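Sivska Club Arm — starter bundle for schools and student teams

I run the after-hours robotics club at Buckley, and this is the page I wish I'd had when we were choosing an arm. We've been on the Sivska since May and I now look after orders for the other clubs in our league, so if you buy one through here, it's me who packs it and me who answers your emails!

What you get

The arm itself, in white, with the base and control panel already fitted. A black two-finger parallel gripper. Power and data cables, a bag of cable ties (use them, use all of them) and the printed Sena workbook, which has 35 short exercises running from "move to a point" up to a proper household task. You'll need your own laptop and a solid table to bolt it to.

What we do with it

Our students picked the dishes challenge for the Sarton Cup this year, so we've been working at a real kitchen with a real dishwasher — much harder than stacking foam blocks, and far more fun. Plates are the friendly bit. They stand up in the rack and the fingers can get either side of the rim. Cups are a pain, as they roll about between the tines and the arm has to come in at a different angle for each one. We keep the base on a table next to the lowered door so the arm can reach over and straight down into the rack, and we've found that easier to program than coming in from the side.
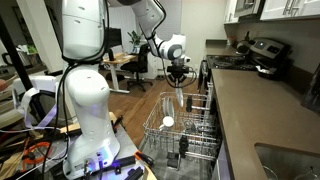
Things people ask me

Is it hard to set up? Give it an evening. Our lot had it moving before the pizza came, then spent two weeks arguing about where to put the zero point.

How many students per arm? We work in groups of 6, with two on the code, two watching the arm and the others resetting the rack and writing things down. More than that and somebody ends up on their phone.

Can we swap the gripper? Yes, it's a handful of screws. Do it with the power off, please.

What about thin things, like cutlery? Slow down the last bit of the move and practise with something you don't mind dropping. Exercise 22 in the workbook is good for this.

Price and delivery

The bundle is £3,035 including the workbook. Spare finger pads come in packs of 2 and I'd add a pack to your first order, they do wear. Clubs entering the Sarton Cup can borrow a second gripper from us for the term — just put your team name in the order notes.

Page updated 21 Nov 2020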